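Maribeth Aquino
Posting this as a thread because it got long. It's about how I finally got my family's papers and photos in order after putting it off for years.

My aunt Liya Gudeta asked in September if I could find the letters her mother wrote from Wirkorach. I said sure. I did not know where they were.

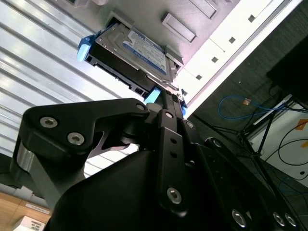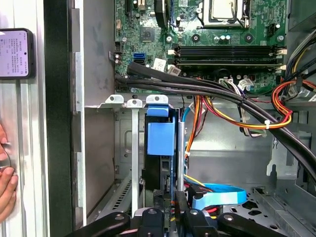 Most of the family record was never on paper at all, or it was on paper and somebody scanned it and the paper went to a cousin. So the first job was finding every place a scan could live. Old desktop towers count. A 3.5-inch drive in a caddy with blue tabs like the one in the first picture can hold a whole family's scans and still get left behind in a move. Put "old computers" at the top of your search list, above the attic.

2/ Second place: email. Search your own sent mail for the word "scan." I found 15 attachments I had sent to people and never saved anywhere else.

3/ Third place: relatives. Don't ask "do you have any old photos." Everyone says no. Ask for one thing. "Do you have the one of Grandpa outside the shop in Rernbridge?" They go looking for that one and come back with a shoebox.

4/ Once I had it all in one folder there were 1,066 files. A lot of them were named scan001, scan002 and so on, from different years, so the names clashed. Rename before you merge folders. I lost an evening to this.

5/ File names. I went with year, place, last name, then a short note. If I don't know the year I put the decade and an x, like 197x. It sorts fine and I can fix it later.

6/ I tried sorting by person first and gave up. A wedding photo has thirty people in it and you can't put it in thirty folders. Sorting by year and place works better, and the names go in a spreadsheet.

7/ The spreadsheet has 5 columns: file name, who is in it, who told me, where the original is, and questions. "Who told me" has been the most useful one. My uncle and my aunt disagree on who is holding the baby in the Easter picture, and now both answers are in there with their names on them.

8/ For the paper letters, pencil only, and write on the folder, never on the letter. Take out staples and paper clips if they come out easily. If they're rusted in, leave them alone.

9/ Do not flatten a letter that's been folded for fifty years by pressing it under books right away. Open it a little, leave it overnight, open it a little more. A few of ours split along the fold before I learned this.

10/ Scan both sides, even if the back looks blank. Two of the photos had faint pencil on the back that I only noticed on the screen. One said "Sisay, first day." That is my grandmother's brother, and we had no other picture of him as a kid.

11/ Translation. My reading is slow, so Liya reads the letters out loud over the phone and I type. We do one letter per call. She stops a lot to tell me who people are, and I type that too, in brackets.

12/ Copies. I keep one at home and one at my sister's house, and I mailed a third to Liya. I write the date on the label each time I update them. The current one says 23 January 2022.

13/ Someone asked what app I use. I tried Zileo for a while and it was fine for viewing, but I couldn't get my notes back out in a form I could print. Plain folders and a spreadsheet for now.

14/ The Wirkorach letters were in a cookie tin at my cousin's place, under the sewing patterns. We've read nine so far. The next one is mostly about the price of a goat.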